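Home | Programs | Grants | Reports | Contact

Household Paint and Solvent Collection: Interim Report to the Ververidis Fund
Posted in May
By Katia Carbone, Program Manager, Finell Materials Recovery

This report covers the second half of the grant period for the household paint and solvent collection program in the Astov service area. It follows the outline agreed with the Fund at the start of the grant and should be read together with the financial statement sent separately by Senyo Sulemana.

Collection

The program accepted leftover latex paint, oil-based paint, stains, varnishes and thinners from residents at two permanent drop-off points and at a series of neighborhood events. During the period 1,156 households brought in material, compared with 833 in the previous period. Most of the increase came from the Femen Road site, which began opening on weekday evenings until 7:30 p.m. The second site, at the public works yard, was closed for three weeks while the concrete pad was resurfaced, and its totals are lower than planned.

Latex paint remains the largest part of what we receive. Oil-based products make up a smaller share by volume but take up a greater part of the budget, as they must be packed, labeled and shipped under the hazardous waste contract. The hauler raised its per-drum rate in the middle of the period. We have absorbed the increase so far by consolidating pickups, and we do not expect to ask for a change in the approved budget.

Reuse

Usable latex paint is sorted by color family, strained and blended at the Femen Road workroom. Grigoris Papadakis supervises this work and has written a short procedure for checking cans on arrival, including how to set aside any product that has separated, frozen or been mixed with something else. Blended paint is offered free of charge to residents, schools and nonprofit groups. Demand for the off-white and gray blends is greater than supply - the darker blends move slowly, and we have reduced the amount made.

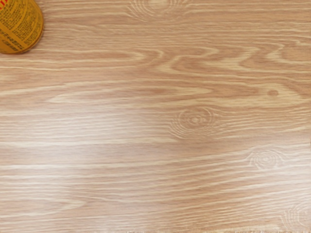
The reuse shelf for unopened and nearly full containers opened later than scheduled. The delay was caused by the fire inspection, which required a second flammables cabinet and a change to the ventilation. Both items are now in place and have been approved. Residents taking products from the shelf sign a release form, and no container leaves without its original label.

Outreach

Nosipho Mofokeng led 34 outreach sessions at libraries, tenant meetings and hardware stores. The sessions cover how to buy the right amount of paint, how to store it and how to dry out small amounts of latex for the regular trash where local rules allow. The printed guide was revised after residents told us that the section on aerosol cans was hard to follow. The new version is in use, and translated copies are with the printer.

Staffing and training

Spyros Karamanlidis joined as site lead at the public works yard and has completed the required hazardous materials training. One part-time attendant position is still open. Until it is filled, Saturday coverage will be shared between the two sites.

Next period

We plan to hold collection events in the northern part of the service area, where residents now have the longest drive to a drop-off point. We will also begin recording the number of empty metal cans sent for scrap, as the Fund requested. The target for the reuse program is 100 blended pails per month, to be reported by color family.

One matter needs a decision from the Fund. The lease on the Femen Road workroom comes up for renewal before the grant period ends, and the landlord has asked for a two-year term. We request written confirmation that rent may be charged to the grant through its final month.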